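Siladden, door planner notes

I spent most of February on the part of the planner that gets the arms past a doorway. Seko handles the base, and my code decides where the two grippers go.
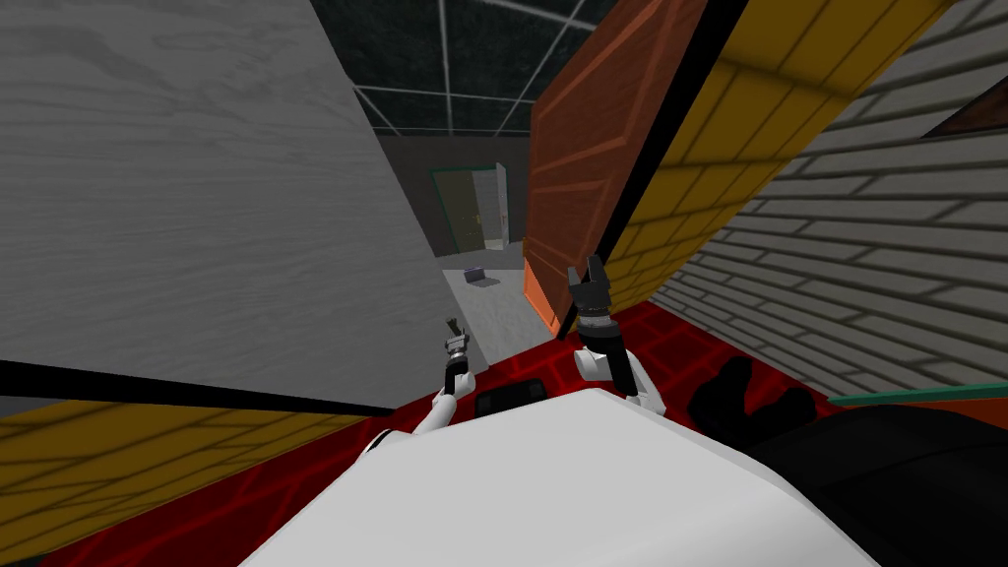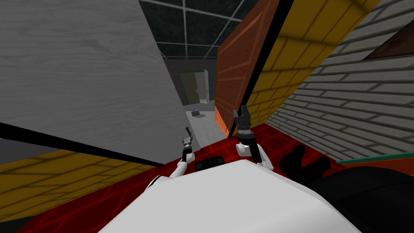
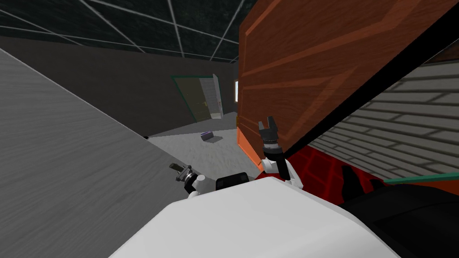 The old version checked for collisions at the wrist only, so I added 2 more points per arm, one at the elbow. A replan now samples 2,000 poses and keeps the best 7. I still have to move the cost weights into the Juritz config file before I tag a release.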